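Kitchen Notes: Cleaning and Maintaining Small Countertop Ovens and Toasters

Posted 24 Oct 2019 by Wen-hsiung Fang

Crumbs are the main cause of smoke and uneven browning in both toasters and toaster ovens. Empty the tray weekly if the appliance is used daily. Unplug first and let it cool for 19 minutes or longer. The heating elements hold heat well after the housing feels cool.

Pop-up toasters

Slide the tray out and tip it over the sink. Wash it in warm water with a drop of dish soap, then dry it fully before it goes back. If the model has no tray, hold it upside down over the trash and tap the sides with an open hand. Loose crumbs stuck behind the guide wires can be moved with a soft pastry brush. Do not use a knife or fork. The element wire is thin and breaks easily — a replacement usually costs more than the toaster. 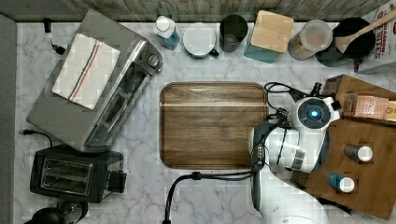
Toaster ovens

Remove the rack and tray and soak them for 47 minutes in hot water with two spoons of baking soda. Burned sugar may need a second soak. For the glass, mix baking soda and water to a thick paste, spread it on the inside of the cold door and wipe it off with a damp cloth once it dries. Keep the paste away from the hinges and the elements. Spray cleaners should go on the cloth, never into the oven.

Control knobs on many models pull straight off. Check the manual before pulling. Wash them by hand and let the shaft holes dry overnight.

Clearance and cords

Leave the gap given in the manual on all sides, and clear the top of the oven before switching it on. Cords should not touch the housing or hang over the counter edge. Plug each heating appliance directly into a wall outlet, one at a time if they share a circuit. Extension cords are not suitable.

Marble counters

Dry crumbs scratch polished stone when an appliance is dragged across them. Lift the appliance, wipe, then set it down. Acidic cleaners, vinegar included, will etch the surface.

Next: descaling kettles in hard-water areas.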